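From: Ifeoma Nwankwo
To: Trerkmont myeloma and blood disorders list
Subject: Re: Bone pain flaring after the second cycle

Hi Kamran, hi everyone,

Kamran Khokhar wrote:

> Does anyone else get worse back pain in the days right after
> treatment? I'm two cycles in and it wakes me up at night. The
> clinic says to keep a diary but I never know what to put in it.
> Also, is it OK to keep walking?

Oh, I feel for you! My second cycle was rough too, mostly low back and one hip, and the nights were the worst of it. Please do call the clinic about being woken up, though – don't save it for the next appointment. And if you ever get numb legs, sudden weakness or trouble peeing, that's an emergency room trip, no waiting. My nurse drilled that into me.

As for the diary, I started out writing whole pages and gave up within a week (so did Jolán Kelemen, she told me). What I do now is much shorter, and my doctor reads it, which she never did with the long one.

1. Time and place. I put down when the pain started and where, plus a number out of 10. Mine usually starts at 2 in the morning, lucky me.

2. What I was doing before. Lifting, stairs, sitting too long, arms up over my head. Reaching for high shelves was a big one for me and I'd never have spotted it without the notes.
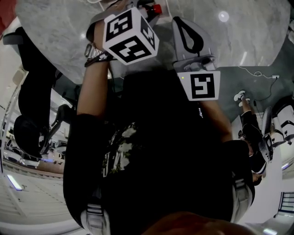
3. What I took. Name, dose, time. Check with your team before taking ibuprofen or anything like it, even the store kind, as it can be hard on the kidneys when you have myeloma.

4. What helped. A pillow under the knees, a warm shower, whatever. Anikó Dudás swears by a rolled towel behind her back in the car.

On walking, my physical therapist said yes for me, but she'd looked at my scans first, so ask yours. I do 30 minutes on flat ground when I'm up to it, and on bad days I go to the mailbox and back and call it done.

Renzo, did you ever find that one-page diary sheet you mentioned in August? I'd love a copy, mine is getting pretty messy.

Hugs to all,
Ifeoma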